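Keep the Old Desktop

Offices throw out desktop computers too early. The shop I used to work for, Grasso, replaced every machine on a Thursday in December, all 14 of them. Most needed a bigger drive and nothing else.

A tower opens up. The drives and the cables can be reached by anyone with patience.

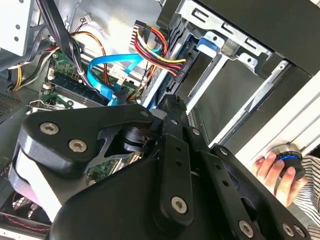
What replacement costs

The bill came to 2844 dollars for the first batch. Upgrading the same machines would have run around 200. The manager never asked for the second price, and the seller had no reason to offer it.

Power supplies and memory are cheap used, and the work is dull but not hard. You label the cables, swap the part and put the cables back. 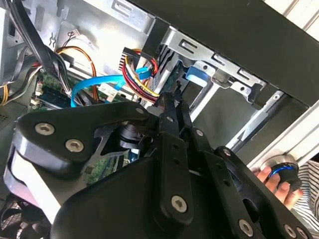

A five-year-old computer still types letters and prints invoices. My own is older than that and does both every day. I would like towns to run a repair counter, the way Sumska does, before anything goes to the scrap yard.

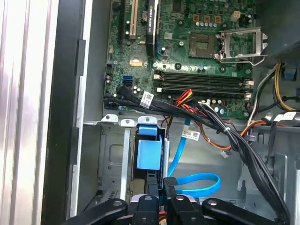 Gion Camenzind wrote to me that the repair counter only works if someone pays for the hours, and that old machines stop getting security updates. He is right about the updates. On the hours, I think the town should pay.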